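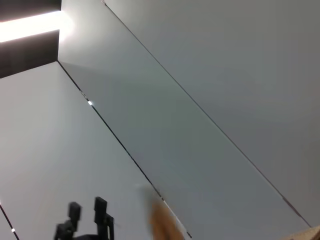 Soltstead council wants to sell its residents on flat-fronted social housing kitchens, and it says the new ones will last 40 years. The claim appears on page 2 of a glossy leaflet that went through letterboxes this month, under the heading "Fit and Forget". It is a bold thing to print. The kitchens it is meant to replace were promised a long life as well, and plenty of them have doors hanging by one hinge. The look the council has settled on is the one you see everywhere now, smooth pale panels with nothing between them but a thin dark line, and no handle, moulding or trim to be seen. Whether that look survives a family of five and a leaking tap is a different matter, and the leaflet is silent on it.

The scheme, called Vana by the housing department, would put new kitchens into 844 council homes. Work is due to begin in July on the Kileo estate, where 700 of those homes are, with the rest to follow at addresses the council has not yet named. Tenants have until 26th February to send in comments. They have been given one design to comment on.

Belmiro Vilela, who heads the housing department, told a meeting at the Kileo community hall that the fronts had been "tested to a very high standard" and that tenants would find them easier to keep clean. Asked who had carried out the tests, he said the supplier had. Asked whether the results could be seen, he said he would look into it. They had not been put on the council's website when this item was written.

The supplier is Hamdan, which also fitted the last round of bathrooms in the town. Those bathrooms were described in their own leaflet as "worry free". Tenants in two blocks later complained of lifting floor edges and shower trays that creaked, and the council paid for repairs out of its general upkeep budget. Mr Vilela said the bathroom work was "a separate contract with separate lessons". He did not say what the lessons were.

So where does the 40 years come from? The leaflet does not give a source. A footnote in small type says the figure is for "expected service under normal domestic conditions", and normal domestic conditions are not explained. The guarantee, set out in the report that went to councillors, runs for two years on moving parts and says nothing at all on the surface of the doors. A firm that believed its cupboards would see out four decades might be expected to stand behind them for a little longer than that.

Ermelinda Bragança, who has rented on the estate since it was built and chairs the tenants' group, has been going through the report with a highlighter. Her main worry is what happens when a single door gets damaged. With the old kitchens, she said, a tenant could buy a door from any large hardware shop and have it on by teatime. The new fronts are made to Hamdan's own sizes. "If I knock a corner off, I have to ring them, and they tell me when and they tell me how much," she said. "I asked what one door costs. They said it depends."

She also wants to know about the push-to-open catches, which take the place of handles. Several people at the meeting said they had arthritis and found that sort of catch awkward, while others had small children who would think it was a game. Mr Vilela replied that handles could be added "in cases of need". There is no form for asking yet, and no word on who decides what counts as need.

There are points in the plan's favour. Some of the kitchens on Kileo are in a poor state, and a few tenants at the meeting said they would take anything with drawers that shut. The worktops are deeper than the present ones, and the plans show more sockets. A man near the back said his oven had been propped up on a paving slab for three winters and he did not much care what colour the cupboards were. He got the only applause of the evening.

But the council is asking people to accept the cost as well as the cupboards. Rents on the upgraded homes would go up by an amount "to be confirmed following installation", so tenants are being asked for their views on a kitchen before they know what they will pay for it. Mr Vilela called this normal practice. Ms Bragança called it a blank cheque.

The tenants' group has asked for three things: the test results, a price list for spare parts, and one finished kitchen in an empty flat that people can walk into and try out. The council has agreed in principle to the last of these but has not given a date. Comments can be handed in at the housing office or sent by post, and the tenants' group says it will keep copies of any that are passed to it as well.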